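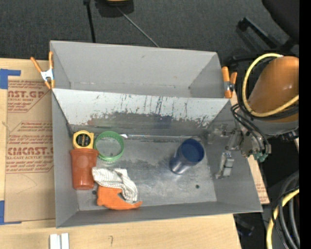

Interview: Jhair Echeverri on the Remness tool library

Jhair Echeverri took over as coordinator of the Remness Neighbourhood Tool Library in April. The service lends household and garden equipment to residents of Remness and Udar, and had 404 members at the end of its last financial year.

Mr Echeverri says most new members join for a single job. “They want to hang a door or clear a gutter,” he explains. “A month later they are back for something else, and by then they know the staff by name.”

Members borrowed items 2834 times over the year, with ladders and hedge trimmers in greatest demand. Late returns remain a concern, particularly in spring – the waiting list for the two rotary hoes has at times run to several weeks. “We would sooner have a phone call than charge a fine,” Mr Echeverri says. “If a neighbour needs another weekend, we can usually organise it.”

The library's Saturday repair classes will move to the Holovko Street hall, where there is space for larger groups. Rizal Siregar, who teaches the sharpening class, expects to add an evening session. “People bring in their grandfather's chisels and are surprised at how well they cut,” he says.

Membership costs $2 a week. Applications may be made at the front counter or by post.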